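Speaker notes – Ellosgate student robotics project, spring review
3 May 2022

**Opening (slide 1)**

Welcome the guests and thank the department for the use of the hall. State that the talk covers the simulation half of the project only. The hardware half, named Divent by the students, will be presented separately in the fall.

**Background (slides 2–3)**

- The project is open to second-year students and carries course credit.
- Students work in teams of 4. Each team has its own copy of the simulator and its own task file.
- The task is the same for every team: bring the arm to a cube, close the fingers on it, lift it and hold it for 5 seconds.
- No team may work on the real arm until its controller has passed 1,000 simulated trials in a row without a collision.

Pause here. Guests from other schools usually ask about the last rule. It was adopted in the first year of the project and has not been changed.

**Simulation work (slides 4–6)**

Explain that the students build the simulated workspace themselves. They set the size and weight of the cube, the friction of the floor and the limits of each joint. Surfaces are kept plain at this stage – teams may add textures and other objects once the basic grasp has been accepted.

The approach is the part most teams find hardest. The hand must come down beside the cube, turn to face it and open before it moves in. A small error in the wrist angle is enough to push the cube away. Leave the slide up while describing this. 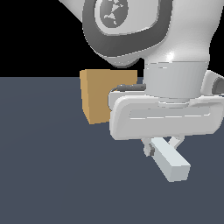
Hrubý objected at the April review that a grasp which works on a cube says very little about a grasp on anything else, and asked that the teams be given at least one object with a curved side. The request was accepted. A cylinder will be added to the task file for next year, and the written guide will be revised to match.

**Results (slide 7)**

The teams logged 3,329 trials during the April test period. Read the figure aloud; it is small on the slide. Explain that failed trials are included in the total, and that each team is required to write a short note on every failure. These notes form part of the grade.

**Team exchange (slide 8)**

The Skokance group exchanged controllers with ours for one session. Each side ran the other's code without changes. Mention that the two groups number their joints differently, and that the first hour was spent on this.

**Questions**

Refer questions about admission to the printed sheet at the door. Questions about Divent should be held for the fall talk.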